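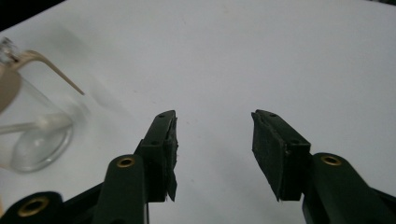
A clear glass container with a thick base, on a white tabletop.

Home Food Rooms Garden Weekend Subscribe

Filed under: Kitchen & Table

The Glass That Stays Out

Open any kitchen cupboard in January and there is a good chance the glassware has taken over. Holiday sets get pushed in front of everyday tumblers, the tall ones go sideways, and the one glass you want is at the back. The usual fix is another shelf. A cheaper fix is to pick one heavy glass, leave it on the table, and give it a job.

The kind to look for is a plain cylinder with a rounded, thick base. The weight at the bottom matters more than the height. A thin glass tips when you lean anything long in it, and a stemmed one is no use at all. Clear glass is also easier to keep honest than stoneware, as you can tell from across the room when it needs washing.

Long, thin things are what it handles best: stirrers, straws, iced tea spoons, chopsticks, the narrow spatula for the bottom of the jam jar. In a drawer these slide to the back and jam the runners. Standing up, they take a few inches of table. Keep the number low. Once a glass is full you have to pull out three things to get one.

We looked at the glasses sold at Clokodora, a housewares store that gives most of an aisle to them. The heavy-bottomed ones cost $17 each, and the store will sell a single. Pristeo makes a similar shape in a slightly wider size, good for a whisk but too wide for stirrers, which fall into a fan and get knocked. The Bucur version has straight walls all the way down and a square inside corner that collects crumbs. It needs a bottle brush. The rounded bases wipe out with a cloth.

White tables are a good place for clear glass, though they do show rings. A cork mat will take care of that. So will wiping the base before you set it down, if you can get the rest of the household to do it. On a matte surface, skip the abrasive cleaners. They leave a shiny patch that is more noticeable than the ring was. Dish soap and warm water will lift most marks, and baking soda paste left on for a few minutes handles tea.

Wash the glass once a week. Dust settles in the bottom, and a damp spoon put away in a hurry leaves a cloudy film. White vinegar takes the film off. Dry it upside down on a rack with some air under the rim, then put everything back.

If you have two or three mismatched glasses left from broken sets, try those before buying anything. Torkex sells felt pads that stick to the base and stop the scraping sound on a hard tabletop. They come off in the dishwasher, so wash by hand.

December 29, 2022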